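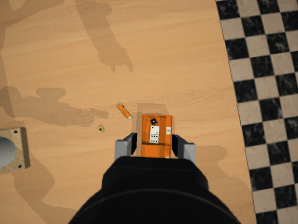 Wesstead，2022年8月30日

Grillness发布《桌面操作仿真测试披露准则》，并对Cargate标识草案提出保留意见

仿真成功率可以写进报告，单独拿它当验收依据，我们不同意

机器人集成与测试公司Grillness今日公开其内部使用的《桌面操作仿真测试披露准则》（以下简称“准则”），同时就Cargate标识草案提交书面意见。准则共6条，适用于用机械臂和平行夹爪在桌面上抓取、搬移、放置物件一类任务的仿真测试，不涉及移动底盘、人机协作安全和整机认证。

Cargate标识草案拟为机械臂操作软件设立一个统一标识，供采购方在招标和验收时参考。草案正文超过40页，讲测试流程的部分写得相当细，讲结果怎样报告的部分只有半页。按照现有文字，供应商在仿真环境中跑完规定任务、成功率达到门槛，就可以申请标识，真机测试列为“鼓励项”。

Grillness每天都在用仿真。新的抓取策略先在仿真里跑，跑不通的不会占用真机时间，这样做省钱，也少撞坏几副夹爪。可是做得久了，对一个孤零零的百分数就很难有信心。同一套策略，换一下桌面摩擦系数，换一下判定成功的那行代码，数字能差出一大截，而报告上看不出任何痕迹。采购方拿到的往往就是这么一份报告。

复查Farah任务集时看到的情况

Farah是Grillness自用的桌面操作任务集，全部在仿真环境中运行。今年上半年，我们从中抽出462次运行的存档重新检查，检查时不看原来的判定，只看存档里的画面、关节轨迹和接触记录，再由两组测试人员各自独立给出结论。

检查结束后，有224次运行单凭存档无法得出明确结论。这个比例比我们预想的难看。多数原因说出来很平常：末尾画面截止得太早，物件还在夹爪里，存档就停了；目标区域的边界只写在程序里，画面上无从对照；接触记录只存了夹爪和目标物的一对，盒子有没有压到旁边的东西查不到。还有一类是视角问题，夹指的尖端被物件挡住，侧面机位又恰好与桌面近乎平行，放没放稳，靠看是看不出来的。

需要说明的是，无法得出结论不等于失败。这些运行里或许大部分都完成了任务，原来的程序判定也可能没有错。问题在于，一个没有参与测试的人拿着这些材料，既不能确认，也不能推翻。如果连我们自己的测试人员都做不到，就不应当要求采购方做到。

仿真画面在这件事上帮了倒忙。渲染质量这几年进步很快，木纹、地砖、窗户都有了，看上去像一间真的屋子，开会时放出来很有说服力。

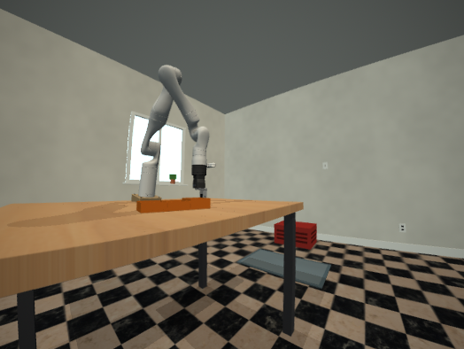 但渲染得像，与力学算得准，是两套互不相干的程序在做的事。一块橙色的方盒在画面上可以很逼真，它的质量、重心和表面摩擦却可能只是随手填的默认值。我们在评审供应商材料时，不止一次见到通篇讨论视觉真实度、对接触模型一字未提的报告。草案里“高保真仿真环境”这个词出现了很多次，没有一处给出定义，我们在意见中建议要么定义它，要么删掉它。

准则的六条要求

以下为准则正文的摘要，完整文本以发布版本为准。

一、成功判据须在运行之前写定并随报告公开。判据应当写明物件的最终位置和姿态容差、夹爪是否必须松开、松开后须保持静止多长时间，以及碰到其他物件是否计为失败。运行开始后修改判据的，此前结果一律作废重跑，不得合并统计。

二、物理参数须列表披露。至少包括目标物的质量、重心、摩擦系数，夹指的刚度与最大夹持力，桌面的摩擦系数，以及求解器名称和时间步长。凡使用默认值的，写“默认值”并给出数值，不得留空。

三、随机化的范围与分布须写清楚。“对初始位置进行了随机化”这样的句子不予接受。物件位置、朝向、光照、相机位姿各自在什么范围内变化，哪些根本没有变化，都要说明。桌上的零散小件算不算干扰物，是否参与随机化，也在这一条里交代。

四、每次运行至少保留两个视角。其中一个应能从上方看到夹爪与物件的相对位置，另一个应能看到物件底部与支撑面的接触。存档须延续到机械臂退出目标区域之后。夹爪遮挡物件属于正常情况，遮挡期间的判断应当由接触记录补足，接触记录须覆盖场景内所有可动物件。

五、全部运行都要计入分母。因仿真发散、物件穿透或程序崩溃而中止的运行，单列一栏报告次数和原因，不得以“无效数据”的名义删去。我们知道这一条最不讨人喜欢，Grillness内部为它争论的时间也最长。最后保留下来，理由很简单，供应商自己决定哪些运行无效，成功率就没有意义了。

六、仿真结果与真机结果分栏。两者不得相加、平均或折算成同一个分数。没有做过真机测试的，在真机一栏写“未测试”，字号与仿真一栏相同。 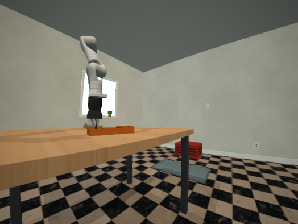
对Cargate草案的意见

Grillness并不反对设立标识。采购方手里缺少可比较的材料，这是真实的困难，草案起草方愿意做这件事，值得肯定。我们的保留意见集中在几个地方。

首先是门槛。草案给出了一个成功率门槛，却没有规定任务难度，也没有规定随机化范围。把物件放在夹爪正下方，朝向固定，几乎任何策略都能过关。在这种条件下，门槛定得再高也只是一个装饰。我们建议在任务定义完成之前，暂不公布任何具体门槛。

其次是核验。草案允许供应商自行测试、自行判定、自行提交，抽查安排写的是“必要时进行”。谁来认定必要，没有写。标识发放之后软件更新了怎么办，也没有写。操作软件更新频繁，一个旧版本取得的标识挂在新版本上，对采购方是一种误导。我们建议标识注明软件版本号，版本变更后由供应商提交差异说明，涉及抓取策略或运动规划的改动应重新测试。

再次是真机测试的位置。把它列为“鼓励项”，多数供应商不会去做，这一点不必抱有幻想。我们理解小型供应商没有条件搭建完整的真机测试台，所以没有要求一律强制。可行的办法是把标识分成两种，名称和外观明显不同，一种仅代表仿真测试，另一种包含真机测试。用同一个图案覆盖两种情况，受益的只有不做真机测试的一方。

最后是用语。草案多处使用“验证”一词，所指的却只是仿真运行。我们建议改为“仿真测试”。这看起来像是咬文嚼字，可是招标文件引用标准时往往整句照抄，用词在这里放宽一寸，到合同里就收不回来了。

准则自身的局限

准则不能保证仿真结果可信，只能让读报告的人知道该在哪里起疑。照着六条要求逐项填写，仍然可以填出一份漂亮而无用的报告，例如如实披露一组与现实毫无关系的摩擦系数。参数是否合理，还是要靠真机测量来对照，准则没有办法代替这一步。

第四条要求的双视角存档会增加存储和运行时间，我们还没有取得足够数据来说明增加多少。第三条对分布的描述方式也偏粗，处理柔性物件时明显不够用，布料、线缆、软包装目前都在适用范围之外。

另外，准则来自一家公司的做法，起草时没有征求外部意见，覆盖的夹爪类型也有限，吸盘和多指手没有考虑进去。我们不主张把它直接写进任何标准。愿意采用的单位可以自行修改，修改后请注明与发布版本的差异，以免日后各说各话。

后续安排

Farah任务集将按照准则重新运行，原有结果自今日起不再用于Grillness的任何对外材料。重新运行的结果计划于12月公布，届时会同时给出无法判定的次数，不论这个数字是否比上次好看。用于复查的判定表格和存档格式说明与准则一并提供，可免费取用，Grillness不为使用者出具任何形式的符合性证明。

已经收到旧版Farah测试报告的客户，可以要求Grillness提供对应运行的复查结论，包括被列为无法判定的部分。申请时请注明报告编号和软件版本。

关于Grillness

Grillness总部位于Wesstead，从事机械臂系统集成、操作软件测试和验收支持，客户以中小型装配和分拣企业为主。公司不销售仿真软件，未参与Cargate标识草案的起草，也没有申请该标识的计划。

媒体及技术问询请联系Grillness测试部。转载本新闻稿时，请保留“准则自身的局限”一节。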